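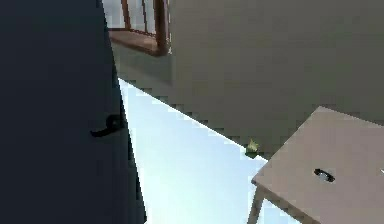
Zuletzt geändert: Juni, 16:40 Uhr (S. Solanki)

Werkstattbuch Leimküche, Eintrag Hautleim gegen Fischleim, Fortsetzung

Ansatz wie beim letzten Mal: Hautleim, Gelierstärke 225 Gramm Bloom, Körnung mittel. Ein Teil Leim auf 2 Teile Wasser, kalt quellen lassen über Nacht, dann im Wasserbad auf 60 Grad. Brijesh hat das Wasserbad neu eingestellt, der Regler läuft jetzt ohne Überschwinger. Vorher ging er beim Aufheizen regelmäßig auf 68 und blieb dort eine Weile stehen, was die Werte der ersten Reihe vermutlich gedrückt hat. Diese Reihe deshalb nicht mit der heutigen mitteln.

Prüfkörper: Buche auf Buche, einschnittig überlappt, Fugen frisch gehobelt. Kein Anschleifen. Presszeit zwölf Stunden, danach Klimaschrank. Die Platte von Gavdale war an einer Ecke verzogen, daraus sind keine Proben geschnitten worden.

Bruchlast Hautleim, Einzelprobe H4: 2.417 N. Bruchbild überwiegend im Holz, an einem Ende eine matte Stelle ohne Faseranhang. Wahrscheinlich zu spät gefügt, der Leim hatte dort schon angezogen. Offene Zeit bei der jetzigen Raumtemperatur knapp, Teile vorher anwärmen.

Fischleim (Desier, gebrauchsfertig, Flasche zuletzt im Kühlfach): dünner als erwartet, lässt sich gut streichen, läuft aber an senkrechten Kanten ab. Proben F1 bis F3 liegen noch in der Presse. Werte folgen, Nisha trägt sie nach.
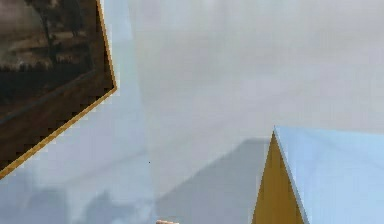 Zur Feuchte: Der Fischleim zieht nach Lagerung bei hoher Luftfeuchte deutlich schneller wieder an als der Hautleim, Oberfläche nach der Klimaprüfung klebrig. Für Furnierarbeiten im beheizten Raum mag das gehen, für Stuhlverbindungen würde ich ihn nicht nehmen. Anju sieht das anders und verweist auf ihre Zapfenproben mit Alaunzusatz. Die müssten wir mit identischer Fugenfläche wiederholen, bei ihr war der Zapfen länger.

Harnstoffzusatz zum Hautleim: offene Zeit länger, Festigkeit geringer. Erste Probe mit zehn Prozent Harnstoff, bezogen auf trockenen Leim, Bruch in der Fuge bei 448 N. Das ist so niedrig, dass ich von einem Fehler beim Fügen ausgehe. Wiederholen, bevor die Zahl irgendwo auftaucht. Eventuell war der Harnstoff nicht vollständig gelöst — am Topfboden lag noch etwas Körniges.

Waage: driftet in der letzten Stelle, wenn die Absaugung läuft. Einwaagen nur bei abgeschalteter Absaugung, sonst den Ansatz verwerfen.

Geruch beim zweiten Aufwärmen des Restansatzes unauffällig, beim dritten leicht säuerlich. Rest entsorgt. Frau Sachdeva möchte für die Kursmappe eine Angabe zur Haltbarkeit im Kühlschrank. Dafür haben wir keine Messung, nur Gewohnheit.

Offen:
— F1 bis F3 ausspannen, frühestens morgen 7:30 Uhr
— Harnstoffreihe mit fünf und zehn Prozent neu ansetzen
— Hautleim nachbestellen bei Sumlow, gleiche Charge, falls noch lieferbar
— Thermometer gegen Eiswasser prüfen, das lange zeigt zu viel an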